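Kosen Stage Monitor Wedge

Powered floor monitor for singers and small bands
Sold by Werkstead Music Supply

The Kosen is a compact powered wedge for club stages and rehearsal rooms. It has one mic/line input, one line input and a through output for chaining a second wedge. Volume, bass and treble knobs are on the side, where you can reach them from a mic stand.

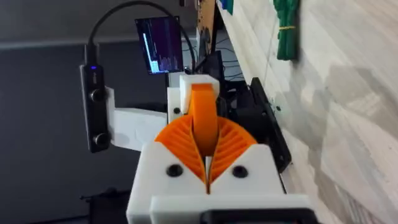
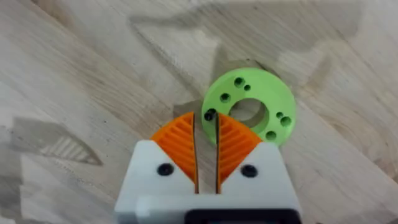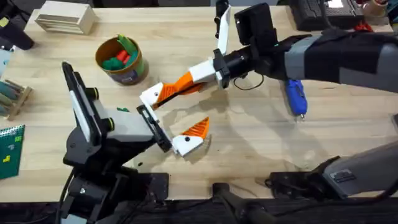
Specifications

Woofer: 9 inch
Tilt angle: 40 degrees
Inputs: combo XLR/jack, RCA
Output: XLR through
Finish: black paint, steel grille
In the box: monitor, power cord, printed manual

Price

Single: $493
B-stock (small marks on cabinet): $379

B-stock units carry the same warranty as new ones.

Goes with

Barreto padded wedge cover
Hedau short mic stand

Orders placed before 2 p.m. ship the same day. The next delivery of new units is due in June.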